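Prunuvora Community Kitchen
Progress report to the Nanard Fund, second period

Summary

The kitchen served 1,246 meals between July and October, against a target of 1,100 for the period. Spending is within budget apart from the energy line, explained below. We are not asking for any change to the grant.

Meals and attendance

Lunch now runs on five days a week. Friday remains the busiest, and we have moved the start forward to 11.45 so that people are not queuing outside. Of the people who filled in our short form, 91 said they had not used a community meal service before. Most heard of us through the health centre or the school newsletter.
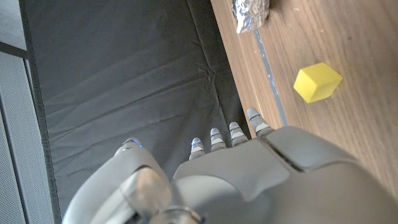

Takings from the pay-what-you-can box were lower in August, when the school was closed, and recovered in September. We have kept the suggested amount the same.

Food supply

De Bruijn continues to supply vegetables at cost. Two deliveries came late in August and we bought locally to cover them - the difference came out of contingency. Utano has agreed to supply dried goods until the end of the grant, on the same terms as before. We now plan menus a fortnight ahead and waste is down, though we still throw away more bread than we would like.

Staffing and training

Jhonatan Espinoza started as kitchen lead in July. Seven helpers have passed the basic food hygiene course and two more are booked on the next one. The assistant cook post is still vacant. We will advertise it again with longer hours.

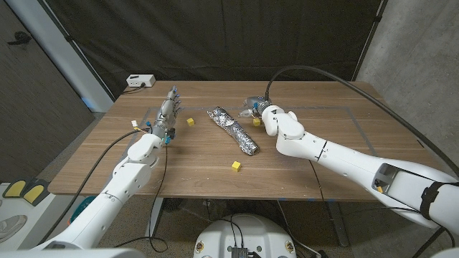

Tabletop with a foil-wrapped cylinder and three small yellow cubes.

Budget

Energy costs are roughly a tenth over forecast, mainly from the second freezer. We have moved to a cheaper tariff and expect the overspend to shrink next period. The equipment line is underspent and we would like to carry the balance forward.

Next period

- Fill the assistant cook post
- Begin the evening meal once a week
- Replace the dishwasher
- Send the full accounts with the final report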